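Section 5. Running the Bin Demo on Open Day 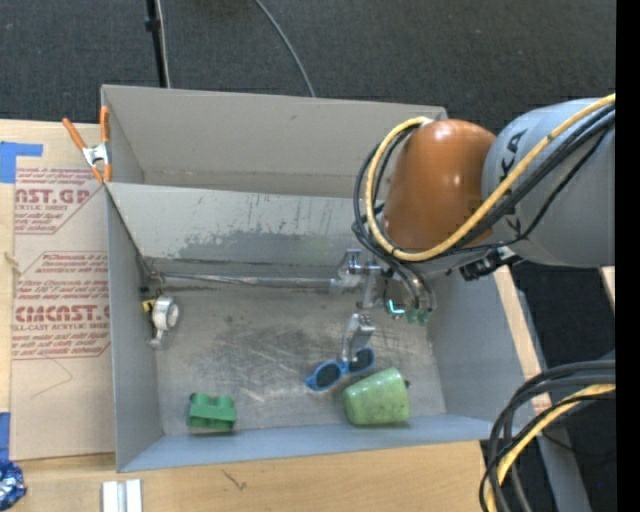

Read this section before you let any visitors in. The Vatach guide says the demo "runs itself." We ran it for a whole open day at Nesville and would not go that far.

1. Set the bin on the table and clamp it. A bin that creeps during the morning will ruin every pick after lunch.

2. Put in only a few objects. Visitors will ask for a full bin. Say no until you have tried it yourself with the doors shut.

3. Set the arm to demo speed (200 on the Lobo panel). The sales video was plainly shot faster.

CAUTION: Keep hands out of the bin while the arm has power. A stopped arm may only be between moves.

4. Start the cycle and let it make 5 picks before you begin talking.

5. Write down every miss. If someone asks for the success rate, read from your sheet and leave the brochure in the drawer.

NOTE: Let a visitor choose the next object if you like, but don't promise it will be picked up. Shiny or see-through things gave us the most trouble.

6. To end, press Hold, wait for the light, then switch off at the wall.

If the panel shows error 29, start again from step 3. The guide blames dust. We cleaned everything and still got it.

Comments (3)

benchrat654: Error 29 went away for us after the Perkinent update. Came back in February.

tall_order: Does step 4 count dropped parts as picks? Our rep sure did.

mopsy: Wait for the light, it says. How long? Ours takes forever.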